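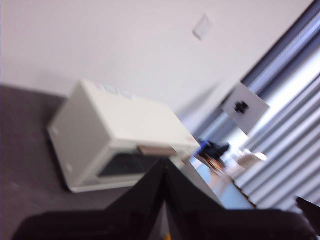 A microwave oven on the demonstration table, seen past the arm's gripper.

Gruvham Robotics Open Day

The Gruvham Robotics Open Day is a public demonstration of household robot arms, held at the Gruvham workshop building and organized by Jovano, a maker of light robot arms, together with Grekach, which writes the control software. First held in July as a closed visit for suppliers. The first public edition took place on Sep 20, 2019, and drew 1,010 visitors. The second drew 1,409.

Background

Jovano moved into the building after giving up its older site, which had no room for guests. Grekach rents the upper floor. The two firms had worked together on the Gebremichael arm, a single-arm table unit meant for kitchens and small workplaces, and wanted people from outside to see it run before it went on sale. Early plans called for a trade fair stand. Dropped on cost grounds.

The supplier visit in July was short and partly unsuccessful. The arm was shown stacking cups, the software had to be restarted twice, and the afternoon session was cut. Grekach later published a list of the faults and what was changed. Most had to do with lighting. The room gets strong daylight and the old settings did not cope well with it.

Program

The open day runs from mid-morning until early evening. Entry is free, no booking for the main room, booking needed for the workshop tour. Demonstrations are given in turns at 2 tables, one for kitchen tasks and one for sorting. Between turns the tables are reset by hand, and visitors can ask questions.

The kitchen table is the better known of the two. It is dark gray and carries a small cream-white microwave oven. The task is given as a spoken request, usually by someone from the audience, and the arm has to find the door, open it, put a dish inside and close it again. The oven is not plugged in during public turns. Its position is changed between turns, sometimes set at quite an angle to the table, so that the arm can't simply repeat a stored movement.

Sorting table: mixed small goods into trays. Less popular with childern but liked by the trade visitors, who tend to stay for several turns.

A talk on safety is given at midday, plus a shorter one on repair. Both repeated in the afternoon if there is demand.

Equipment

The Gebremichael arm is fitted with a black gripper and carries a small camera at the wrist. The camera moves with the hand, so the picture it gives tips and swings as the arm travels, and fast moves come out blurred. Grekach's software takes its main readings when the arm slows down near the object. On public days the wrist picture is also shown on a screen for the audience. A number of visitors found this hard to follow at first, and a short spoken explanation was added to the start of each turn.

Blurring is also the usual cause of missed grips. If the arm comes in too quick, the door edge is placed wrong and the fingers close beside it. The standard fix is a second approach at lower speed. Turns with two or three tries are common and staff let them run.

Reception

Local coverage of the first edition was friendly, with most of the space given to the microwave task. Complaints were about waiting times, the lack of seats, and the sound in the main room, where the safety talk could not be heard from the back. A loudspeaker was in place for the second edition. Seating was not changed.

Trade visitors were more divided. Some felt the tasks were too slow to say much about real use. Others said the slow, open-ended turns were more useful then a polished show, as the failures were left in. Jovano has said it does not plan to shorten them.

Later editions

The third edition was announced with a change to the kitchen table, adding a drawer task after the microwave. The sorting table stays as before. Workshop tour to be split in two groups, due to narrow stairs.

See also

Gebremichael arm
Grekach
Jovano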